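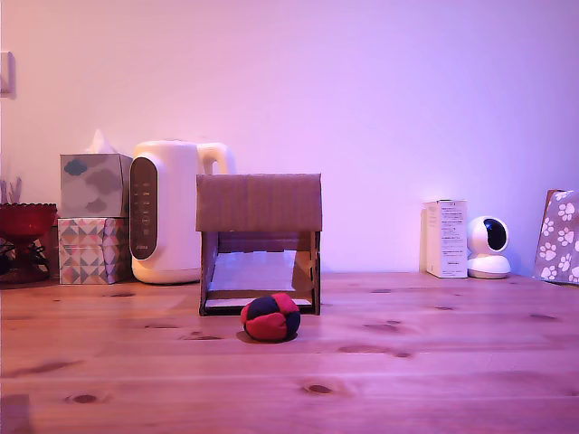 Accueil > Programmes > Participation civique > Rapports d'étape > Trandville

Rapport d'étape – Budget participatif et refonte du règlement électoral de Trandville
Période : du lancement à la fin octobre
Rédaction : Brynhildur Østergaard, coordination du projet

Chère équipe du fonds Herkley,

Quel automne ! Je vous avais promis un point avant l'hiver et je suis ravie de vous l'envoyer avec autant de matière. La consultation sur le nouveau règlement électoral communal est close depuis la mi-octobre et nous avons reçu 3558 contributions, papier et en ligne confondus. Dans notre dossier de candidature, nous avions écrit que nous serions contents d'en recueillir 500. Je relis cette phrase avec le sourire.

Consultation

Les neuf quartiers ont tous eu leur réunion publique, y compris Yook, où la salle n'avait plus accueilli de débat municipal depuis la fusion des communes. C'est là que la discussion a été la plus vive, surtout sur le découpage des secteurs de vote (les habitants de la rive haute sont rattachés à un bureau situé de l'autre côté de la voie ferrée, et ils tenaient à ce que ce soit écrit noir sur blanc). Nous avons repris leur demande telle quelle dans la synthèse remise au conseil.

Trois sujets reviennent partout : les horaires d'ouverture des bureaux, la publication des comptes de campagne et le tirage au sort d'une partie des membres du conseil de quartier. Ce dernier point divise beaucoup. À la réunion du centre, deux élus de bords opposés l'ont défendu ensemble, et à Fudgate la majorité des intervenants y était franchement hostile. Le compte rendu garde les deux positions avec leurs arguments, sans chercher de moyenne.

Travail avec la mairie

Le service juridique a rendu un premier avis sur le projet de texte. Sur 41 articles, il en demande la réécriture de 2, tous deux relatifs aux délais de recours, et les nouvelles versions sont prêtes. L'article sur les comptes de campagne passe sans modification, ce que je n'osais pas espérer au printemps ! Le vote en commission est prévu en début d'année – la date dépend encore du calendrier budgétaire.

Ce qui avance moins bien

La traduction des documents a pris du retard. Le livret simplifié existe en français et en portugais, la version turque est en relecture et la version arabe n'a pas commencé. Le premier prestataire s'est désisté en juin et nous avons mis trop longtemps à le remplacer. J'aurais dû vous prévenir à ce moment-là.

La participation des moins de 25 ans reste faible aussi. Les ateliers au lycée de Fudgate ont très bien marché, avec des élèves qui ont rédigé eux-mêmes un amendement sur le vote consultatif à 16 ans, mais peu d'entre eux sont venus ensuite aux réunions du soir. Nous proposons de déplacer deux séances à 17 h, dans l'établissement.

Dépenses

L'enveloppe des réunions publiques est consommée comme prévu. Celle de la traduction ne l'est qu'en partie, et nous demandons à reporter le solde sur l'exercice suivant sans changer son affectation. Le tableau détaillé est joint à l'envoi.

Prochaines étapes

– Remise du texte consolidé au conseil municipal et publication de la synthèse sur le site de la commune.
– Réunion de restitution à Yook, à la demande des habitants.
– Livrets turc et arabe, avec un nouveau calendrier que je vous transmettrai dès signature du devis.

Pour le report du solde, il nous faudrait votre accord écrit avant la clôture des comptes. Je reste joignable le matin au bureau de Trandville, et vous êtes bien sûr les bienvenus à la restitution.

Brynhildur Østergaard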